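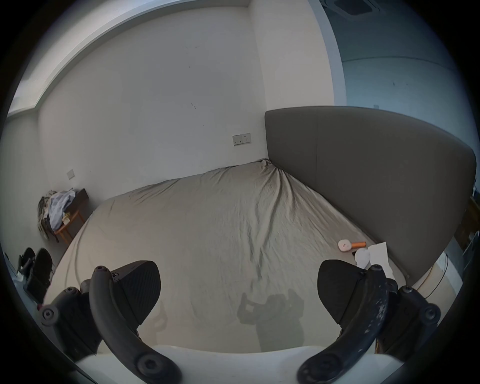 Building a Settlement Timeline from Parish and Land Records

This procedure produces a dated timeline for a small settlement with no published history. It assumes access to a parish register and at least one land survey. The worked case is Stadasska, a farming village of 383 people at its first full count.

1. Set up the table

Make one row per event. Use five columns: date, event, place, source, page. Leave the date blank if the source gives none. Do not fill it from memory or from a later book.

2. Enter the land survey first

Surveys fix place names and boundaries. The Stadasska survey lists 181 plots under the older spelling, Stadaska. Record the spelling as written and put the modern form in brackets.

3. Add the register

Work through baptisms, then marriages, then burials. Enter only the first and last appearance of each family name. A full transcript of the register ran past 3000 lines and was of little use for the timeline.

4. Check the calendar

Older entries may follow the Julian calendar. Keep the original date and add the converted date after a slash. If the year began in March, mark January and February entries with both years.
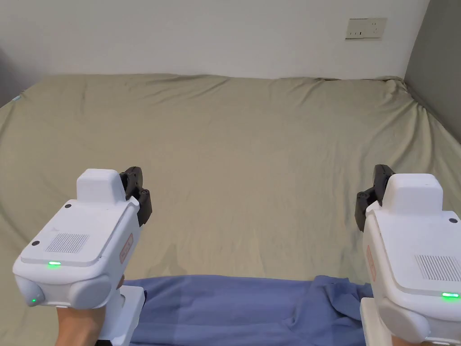 MISTGATE, Sunday, January 7, 2024

Step 5 was revised after a correction from Javiera Tapia. The earlier version merged duplicate events too soon.

5. Compare duplicates

Where two sources report one event, keep both rows until every source has been entered. Then link them with a shared number. If the dates differ by more than 6 months, treat them as separate events and flag both.

6. Sort and export

Sort by converted date. Rows with no date go at the end, grouped by source. Save a plain text copy with the table.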